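Section 4. Folding Sweaters and Fleece

Use these steps for heavier tops before they go into a Nernis drawer box. Each box holds up to 9 folded tops, depending on thickness.

1. Clear a space on the bed wide enough for both sleeves.
2. Check the care tag. Anything still damp goes back on the rack.
3. Find the ribbed edges first – cuffs and hem – and work from there.
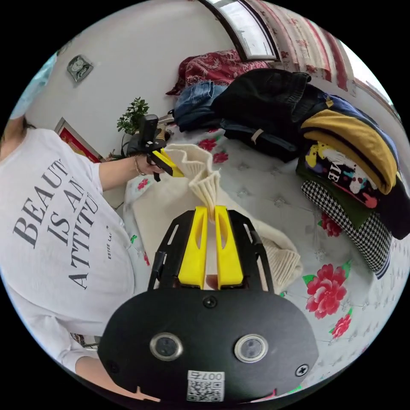
Ribbing stretches more easily than the rest of a sweater, and it can stay stretched if it is stored that way. Lift only as far as you need to free the layers underneath. A hem or cuff drawn up into a tall, twisted peak over the bed should be lowered and untwisted before you go on to step 4. Smooth it by pressing, not pulling.

4. Lay the sweater flat, sleeves out to the sides, collar away from you. 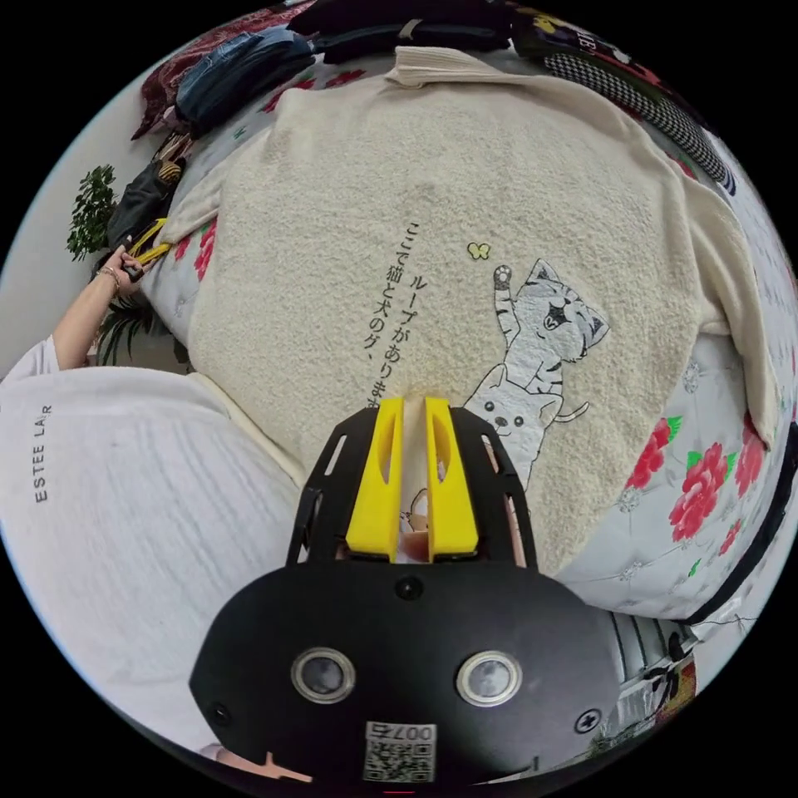
Fuzzy sweater with cat and dog print, spread flat before folding.

5. Fold each sleeve across the body. Keep the fold line off any printed area.
6. Bring the hem up to the collar in two folds.

Note: Fleece holds air. Press the folded top lightly for a few seconds before it goes in the box.
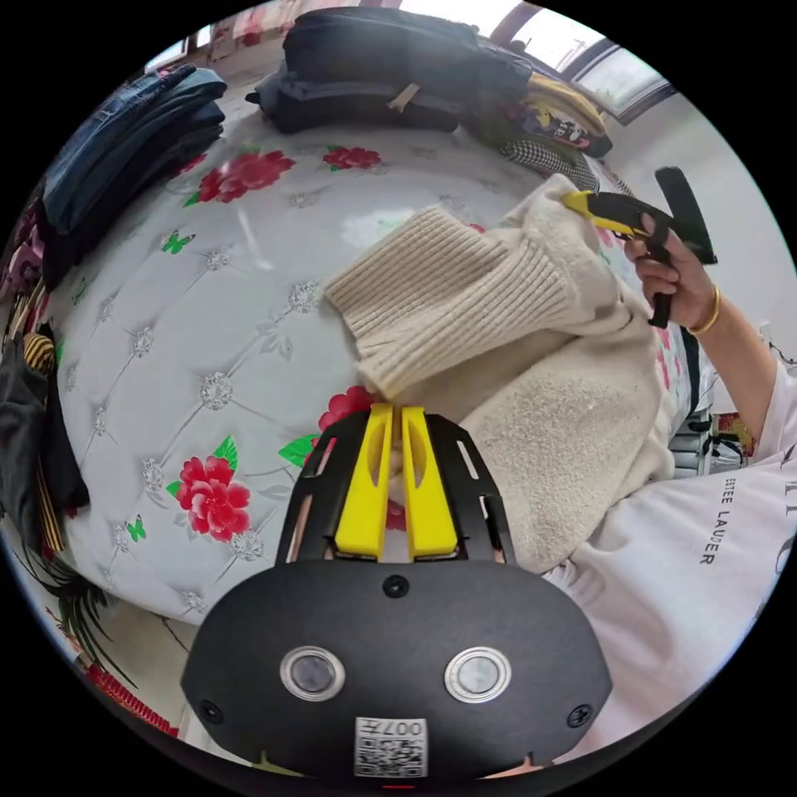 7. Stand the folded top on edge in the box, with the thickest fold facing up.
8. Close the lid without forcing it. If it will not latch, take one top out.

Caution: Do not stack more than 4 filled boxes. Do not use vacuum bags for fleece.

Section revised August 11, 2024, by Iida Kinnunen.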